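Kustley – Progress report to Ramalho Publishing, second milestone
Period covered: February to May
Prepared by Laurinda Quintela, producer

Summary

The second milestone build was delivered at the end of May. It contains the first two regions of the game, the full crafting loop, save and load on PC, and the new ferry system. Controller support is in but not finished. Console work has not started, as agreed at the last review. We are on budget for the period and two weeks behind on the schedule, all of it in the third region.

What was delivered

The harbor region is complete apart from final sound. Every quest in it can be finished from start to end without debug commands. The hill region is playable, with temporary dialogue in the last two quests. Both regions load without a break between them, which was the main technical risk listed in our last report.

The crafting loop now has 26 recipes. We had planned more, but testers were ignoring the ones that used a single ingredient, so we folded those into the shops as items you can buy. The recipe screen was rebuilt after the first round of feedback. It shows what the player is missing and where it was last seen, and it no longer closes when the bag is full.

Ferries replaced the fast travel menu. The player pays a fare, picks a stop and can get off early. Travel takes longer than a menu did, and we expected complaints. There were a few, mostly from people replaying the harbor. We have added a skip option that unlocks after the first trip on each route.

Saving works in three manual slots and one autosave. Files from the first milestone build will not load in this one. We will keep save files compatible from this build on.

Testing

We ran a closed test in April with 232 players, invited through the mailing list. Of the bugs they reported, 17 stopped a player from continuing. All of these are fixed in the milestone build except one, where the ferry captain can be talked to while the boat is leaving and the player ends up standing in the water. It happens rarely and reloading the autosave clears it. The fix depends on the dialogue changes described further down.

Most players reached the hill region in their second session. Those who stopped before that mostly did so at the lighthouse quest, which asks for a lamp part that could be sold by mistake. The part can no longer be sold. We also moved the notice that mentions it from inside the lighthouse to the path outside.

Frame rate held up well on mid-range machines. On older laptops it drops in the market when it rains. Turning off puddle reflections brings most of it back, and the low preset now does this by default. 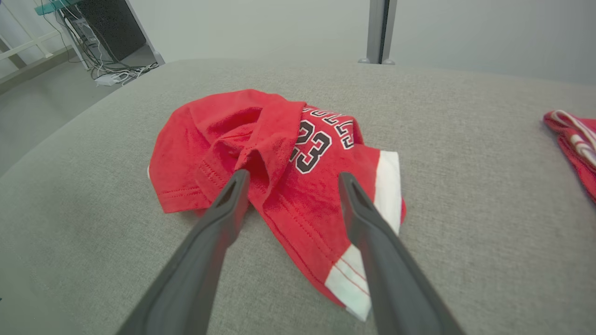
The engine update took longer than planned. We moved to the newer version of Tasura in March to get the fixed lighting tools, and the change broke our water and most of the foliage. The water was back in a week. The foliage took the rest of the month – every plant had to be exported again, and the wind settings did not carry over. This is where the two weeks were lost. We do not plan to update the engine again before release unless a console requirement forces it.

Controller support

Movement, combat and the bag work on a controller. The map does not. It was built for a mouse, and moving a cursor over it with a stick is slow. A new version snaps between places of interest and will be in the next build. Button prompts change when the player switches device, but some tutorial text still names keyboard keys. We have a list of these and they will be corrected with the next text pass.

Writing and translation

The English script for the first two regions is locked. The script for the third region is drafted and has been read by the whole team. We cut one character, the toll collector, whose quest repeated the one at the mill. His lines that mattered to the main story now belong to the miller.

Fenivholm has received the locked script and started on German and French. They asked for more context on short lines such as item names and shouts in combat, so we now export a note with each line showing who is speaking and where. The first files back are due in June. Text space is a concern in the recipe screen, where longer German words run past the edge of the panel. We will make the panel wider and leave the font size alone.

Staff

We have a second environment artist, who started in March and is now working full time on the third region. Our sound contractor is with us until the end of the next period. We have not replaced the part-time animator who left in February. The remaining animation is small and is being done in-house, mainly villagers sitting, sweeping and carrying things.

Budget

Spending for the period was in line with the plan. Savings on animation covered the extra hours on the foliage. The one cost we did not plan for was a replacement license for the bug tracker, at 500 dollars for the year. It has been taken out of contingency.

Risks

The third region is the largest and has the least slack. If it is not playable from end to end by the middle of the next period, we propose to drop the optional cave under the dam. No main quest goes through it, and it could be added in a later update.

The dialogue system needs to be able to stop a conversation when the world changes around it. At present it can't. This causes the ferry bug and will cause others in the third region, where people walk and talk more. One programmer is assigned to it and has a first version running in a test level.

Plan for the next period

Third region playable with temporary sound. New controller map. Dialogue changes merged and the ferry bug closed. German and French text in the build, not yet proofread. A second closed test, with half the places kept for people who have not played before.

Requests to Ramalho

We need a decision on the demo. If it is to be ready for the fall festival, we would use the harbor region up to the lighthouse and would need to start cutting it by July. We would also like the console requirements documents as early as possible, even though the port is not in the next period, so that the save system can be checked against them.

The milestone build and the full bug list are in the shared folder. The build notes list the known problems by region.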